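Home News Reviews Jobs & Calls Forum

Playtesters wanted: Jolonine, closed test, online and in Bruston
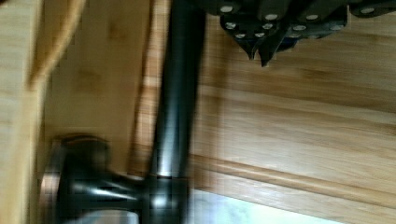
Black plates, silver screws. Photo: Azlan Lau

15 comments

Quick one as we're up against it. Lonari needs players for the closed test of Jolonine, our co-op barge game for PC. Two to four players, one boat, a lot of shouting. We want 200 people online and a much smaller group in the studio at Bruston. You don't need to have tested anything before. Paid for the studio days, not for the online bit, details further down.

What the game is

You run a cargo barge up and down a made-up river. One steers, one does the ropes and locks, the others load, cook, patch holes, argue about the map. Weather matters. Cargo shifts about if you stack it badly. Runs last the best part of an hour if you don't sink, and you will sink. No combat, unless you count the geese.

There is a solo mode but it's rough and we're not testing it this time. Please don't apply if solo is all you want to play, we'll do a seperate call for that.

The last build came back from our own people with 177 open bugs. Most are fixed. The lock gates still do a thing. If you find the thing, write it down anyway.

Who we're after

Anybody 18 or over, living in the UK for the studio days, anywhere with a decent connection for the online test. Beyond that, a mix. Specifically short of:

- people who hardly play games, or haven't for years
- couples and housemates who'd play on the same sofa
- groups of three or four who already play together on a weeknight
- left-handed players using a pad
- anyone colour blind (the cargo labels need a proper going over)
- players who use subtitles, remapped controls, one-handed set-ups, screen magnifiers, any of that

We've got plenty of people who finish everything on the hardest setting in a weekend. Still apply, but you might end up on the reserve list. Sorry.

If you work for another studio, say so on the form. Doesn't rule you out. Press, same, but you'd be signing the same agreement as everybody else and it does mean no coverage until we say.

What you'd need, online test

A Windows PC, 64-bit. Mac build isn't ready. 8GB memory or more, and a graphics card that's not ancient. Laptops fine, we'd like more laptops in fact. A headset with a mic, or a mic and a lot of patience. Two pads if you're sharing a screen. Keyboard and mouse works but the rope controls on keyboard are a bit grim at the moment.

Wired connection if you can. If you can't, tell us you're on wifi, we do want some of those.

What you'd be doing, online

Play four evening sessions over a fortnight, any length but at least one full run each time. Servers are up 6pm till 11pm. After each session there's a form, 15 minutes if you're thorough, less if you're not. Please be thorough. There's a box at the end for moaning and it's the box we read first.

The game records your inputs, frame rate and where the boat went. It does not record your voice or your webcam. If you want to send us your own recording of a session, great, there's an upload link in the welcome email, but it's up to you.

In return: a key for the full game at release, your name in the credits (or a nickname, or nothing) and a barge paint job that only testers get. Green and cream, very smart.

What you'd be doing, studio

Two days, consecutive, 10am to 5pm with an hour for lunch. You play in a room with one of the design team sat at the back keeping quiet. Then a chat. Then more playing. You'll be asked to think out loud, feels daft for the first ten minutes and then doesn't.

Pay is £200 for the two days. If you can only do one day, we can't take you this time round. Travel paid back on top, standard class or mileage, keep your receipts. Lunch is provided, put any allergies on the form and please put them ALL on.

The studio is on the first floor of Fothergill House, ten minutes walk from Bruston station, uphill. Lift, step-free entrance round the side by the bike racks, accessible loo on our floor. If you need somebody with you that's fine, they get lunch too. Lighting in the test room can be turned down. We can send the questions ahead if that helps.

Parking is bad. There's a pay and display behind the old baths.

The agreement

Everyone signs one. Two pages, plain wording. The short version is no screenshots, no streaming, no posting about what's in the build until it's announced. You can say that you're testing for Lonari. You can't say what the last stretch of river looks like. Break it and you're out of the test and your key goes.

Keys are for you only. If you've applied as a group every person in it needs to fill in their own form, with the same group name in the box. Same spelling! Last time we had one group under three spellings and split them over two servers.

How to apply

Form's linked from the Jobs & Calls page, under Jolonine. Takes a few minutes. We ask for:

- name, age, rough location
- PC specs (there's a button that fills these in, mostly works)
- the last three games you played, phone games count, be truthful, no wrong answers
- whether you're after online, studio or either
- evenings you can't do
- anything we should know to make it work for you

No CV, no cover letter. A couple of lines on why you fancy it is plenty.

Form is open to the end of September 2018. We start writing to people the week after it shuts. You'll hear either way, might be short. Check your junk folder, our emails end up in there a lot.

Online test runs first, studio days after. Another, bigger round in December if this goes ok, and anyone on the reserve list goes to the top of the pile for that. You don't need to reapply.

A few things people have asked already

Can I play with strangers? Yes, there's matching. Tick the box. You can leave a boat whenever you like and there's a report button on the crew screen.

Do I have to use voice chat? No. There's a wheel of set phrases and a bell. We want to know if you can get a boat home on the bell alone.

Will my save carry over? No, wiped at the end.

Is there a console version? Can't say yet.

I tested for you before, can I do it again? Yes, but put it on the form. We're keeping places for people who've never seen the game.

My PC is just under spec? Apply, and say so. We'll take a handful.

Can I bring my kid to the studio days? Not to play, sorry, 18 and over. If childcare is the sticking point email and we'll see what we can sort out.

Anything else, email Azlan Lau, who's running the test, through the contact link at the bottom of the form. Put JOLONINE in the subject line. He's on the build most mornings so afternoons are better for a reply. Please don't ring the studio, the phone is next to the sound booth and it goes on the recordings.

Pass this on to anyone who might be up for it, espcially the ones who say they're no good at games.

Share 200 Comments 15

Previous Next Back to Jobs & Calls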